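2025-11-10, cahier d'atelier, linge

Journée entière sur le T-shirt, et quelle journée ! Christos Chrysikopoulos voulait reprendre les réglages d'août, j'ai préféré repartir de zéro sur l'ouverture des doigts. Sur tissu blanc, le plus dur reste de choisir où descendre. 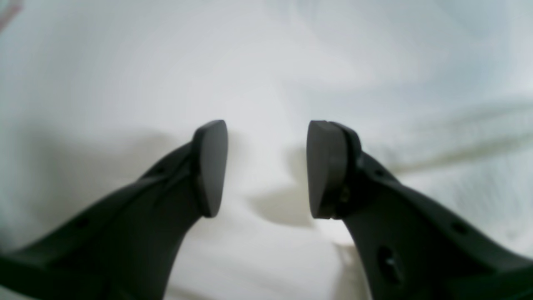
J'ai donc baissé la vitesse d'approche à 30 % et relancé Ritus (notre planificateur de pliage, version Dindside). 79 essais en tout, 50 où le coin est pris du premier coup. En août on fêtait la moindre manche attrapée !

Roya Mohammadi pense que le coin de l'ourlet est le bon point de départ, le col venant ensuite. Je suis de plus en plus d'accord : deux bras, un coin chacun, on tend, on rabat.

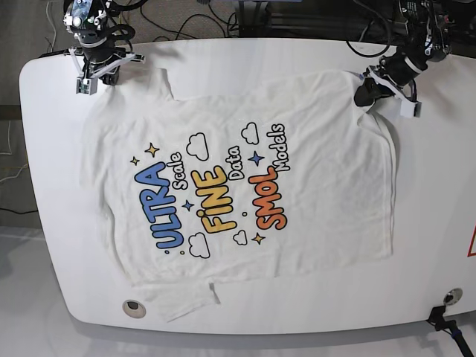 *Photo : R. Mohammadi / atelier Curnari*

Alors, est-ce qu'une machine plie le linge ? Un T-shirt posé à plat, oui, lentement : 413 secondes pour le meilleur pli complet. Un tas sorti du sèche-linge, pas encore. Mais l'écart se réduit et ça me rend franchement impatient.

Autre chantier, les matières transparentes. La profondeur y est très bruitée, Christos propose de se fier à l'effort sur les doigts. 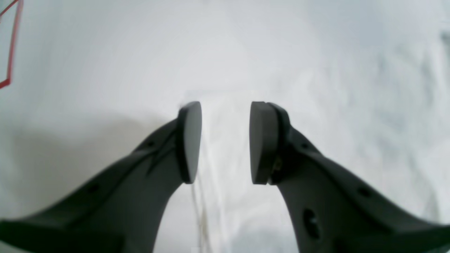

*Pince ouverte, plastique transparent entre les patins, tissu blanc derrière.*

À faire : refaire la série avec un T-shirt foncé, demander à Roya ses courbes d'effort.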